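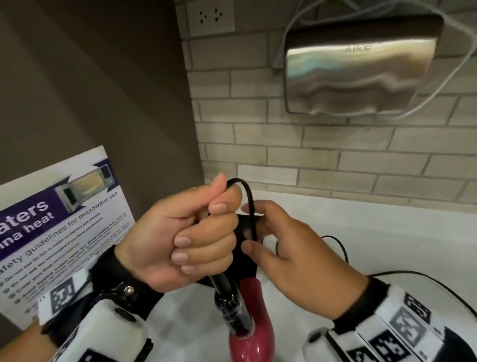
Gathering up a cable over the worktop.

Tips for putting on a ward surgery in your kitchen or village hall

When I first stood for the parish council in Wesstead, I held my surgeries at home with a pot of tea on the go, and I still think it's the friendliest way to meet your councillor — people will tell you things over a biscuit that they'd never put in a letter!

Clear the table the night before and put out a notepad, two pens that work and a map of the ward (folks love to point at their own drain). Four chairs is plenty. Any more and the shy ones won't speak up.

If you're printing leaflets, start with 200 and see how they go. Our ward has 1,129 voters on the roll and I've still got a drawerful from last March, which I use for shopping lists.

Write down each name, street and grumble as you hear it, and read it back before they leave. Qiuyue Li, who held the seat before me, kept hers in an old recipe tin with a card for every road, and I've never found a better system. Ring people back even when there's no news yet.

Kettle on by half past nine, and do get some decaf in.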